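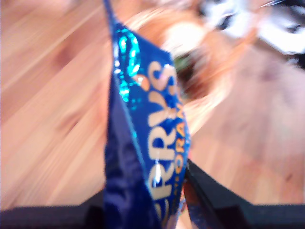
**Rowing machine feels much easier than it did, is it the belt or me?**

Posted by sokberg_rower, 11 Oct 2019

I have a Girnia magnetic rower, the folding one with eight resistance levels. It was bought second hand and I have used it four or five times a week without any trouble. Over the last fortnight the pull has gone light. Level 6 now feels like level 3 used to, and levels 7 and 8 feel the same as each other. My distance for a 20 minute session has gone up but I am hardly out of breath at the end.

Things I have done so far:

- wiped down the rail and the seat rollers
- put new batteries in the monitor
- tightened the bolts on the foot plates
- turned the knob all the way down and back up again

The handle still returns properly and there is no noise. The strap looks fine where I can see it. The total on the monitor is 1,026 km, although I don't know if the last owner ever reset it.

Is this a worn belt, or something to do with the magnets? I don't want to take the cover off unless I have to. The handbook only says to contact the dealer, and the dealer has closed.

---

**hashmi_repairs**

It is most likely the tension cable. The knob pulls a thin steel cable, and the cable moves a bracket with the magnets on it closer to the flywheel. When the cable stretches or slips in its clamp, the bracket doesn't travel far enough, so the top levels all end up feeling alike. A slipping belt is different. You would feel a jerk or a dead spot at the start of the stroke, and you would usually hear it.

You can check part of this without removing anything. Set the knob to 1 and turn it slowly up to 8. It should get stiffer to turn as you go. If it goes slack near the top, the cable needs adjusting.

To adjust it you will have to take the right-hand cover off. On mine that was six screws, two of them shorter than the rest, so keep them apart.

1. Set the knob to 8.
2. Find where the cable meets the bracket. There is a small threaded adjuster with a lock nut.
3. Hold the adjuster still and loosen the lock nut with a 10 mm spanner.
4. Turn the adjuster out two full turns.
5. Pull the handle by hand a few times. The magnets must not touch the flywheel at any point.
6. Tighten the lock nut and try all the levels before you put the cover back.

If you run out of thread, the cable is finished and needs replacing. Measure the old one before ordering, including the end fittings. Mine was 813 mm and the first one I was sent was too short. I got the right one from Gidico for a few pounds plus postage.

Don't grease the cable. It picks up dust from the flywheel.

---

**stillpedalling**

Could just be that you are getting fitter. I went from 55 kg to 29 kg on the leg press after a bad knee and it felt like nothing when I went back up again. Have you tried rowing slower with a harder push? I do 20 strokes a minute and it is much more tiring than 30.

---

**garage_gym_kt**

The fitness idea doesn't explain 7 and 8 feeling the same, so I would go with the cable.

One thing to add to the steps above. Before you undo anything, look at the plastic drum behind the knob. On my older Girnia the cable sits in a groove in the drum and had jumped out of it. I put it back with a pair of long-nosed pliers and never had to touch the adjuster. It did jump out again the following December, and that time I bought a new knob assembly.

Take a photo of the wiring to the monitor before you lift the cover away. There is a small sensor plug on the same side and it is easy to pull out by accident. If the monitor shows nothing after you put it all back together, check that plug first.

---

**sokberg_rower**

Thanks. The knob does go slack after 5. I will have the cover off at the weekend and look at the drum first, then the adjuster. Does anyone know if the cable from the bike in the same range fits? I can get one of those locally.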